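Paper cups: which storage tips are worth the bother

Every list of kitchen hacks has a section on disposable cups, and most of it is padding. We keep a sleeve or two for birthdays and the December open house, and over the years I have tried nearly everything people recommend. My verdicts follow. Yours may differ if you have more cupboard space than I do.

Buy the big pack?

The usual advice is to buy the largest pack because the price per cup drops. It does, a little. I bought 322 cups in one go from the Kallio outlet and spent two winters moving them from shelf to shelf. A pack of 100 is plenty for a household. If you host more than that, you already know what you need and don't require a web page.

Cup dispensers

I'm not convinced. The Jelach wall tube looked tidy and gave me two cups at a time, sometimes three. The Moria one has a spring, and the spring won. Both went to the thrift store. A stack on the table does the same job and costs nothing.

Flour between the rims

Someone will tell you to dust the rims with flour or cornstarch so the cups don't stick. Please don't. You get floury lemonade. Cups stick when they've been jammed down hard, so the fix is to stop jamming them. Let each one drop into the next under its own weight.

Rim up or rim down

Rim down, if the stack is going to stand out in the open. The table has to be clean first, obviously. People object that the rim is the part you drink from, and they have a point, so put a sheet of parchment underneath if it bothers you. I still prefer it to a tower of open mouths collecting dust.

How high to stack

I've seen "never more than 11" and I've seen "as high as you like." Neither came with any evidence. A tall stack starts to lean, and a bit of lean is harmless on a level table with no toddlers nearby. Mine get split at 18 because that's what fits under the shelf. Add cups one at a time from above, keeping the new one as straight as you can, and look over the rims for creases as you go. A small crease won't make a cup useless, but I'd put it aside for paint water or seedlings.
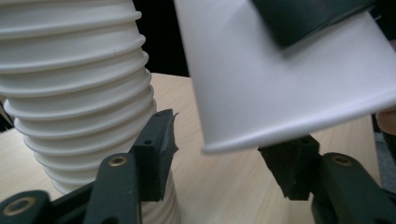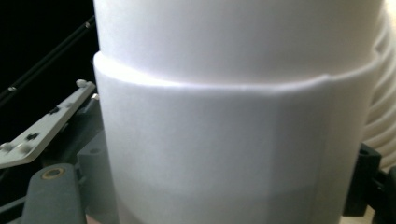 Labeling the sleeves

Skip the label maker. Write the size on a strip of masking tape and stick it to the bag. Skestard sells a set of printed cup labels, which strikes me as a lot of packaging to tell you what's in other packaging.

Rinse and reuse

This one comes up every summer. For water, on the same day, by the same person, fine. For anything else the seam at the bottom goes soft, and I have mopped up enough juice to stop trying. If saving cups matters to you, put out a pen so guests can write their names on them. Half of them will forget, but the other half won't.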